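Shelf restocking is a useful benchmark for manipulation because the steps are dull and the failures are easy to log. I went through the Arcombe trial notes this month: 334 attempts at placing goods on a bare base shelf, 94 completed without help.

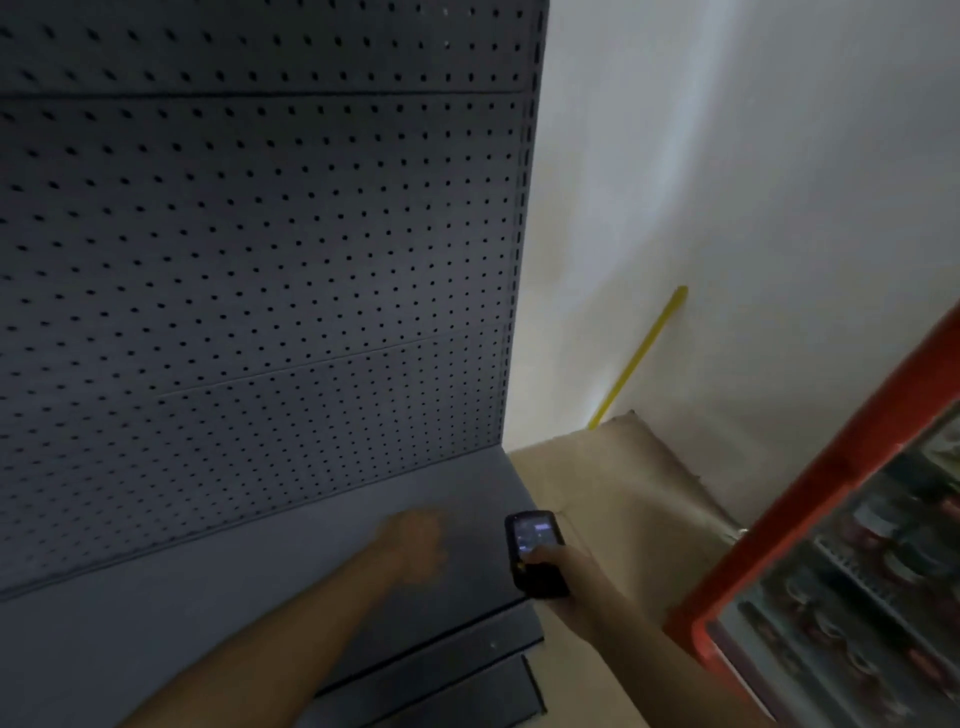
Most of the misses came from checking. A clerk keeps a scanner in one hand and works with the other. The Drustia arm has to put the item down, scan, and regrasp, and it loses its pose estimate at the regrasp. Two arms would help. I'd wait on buying either.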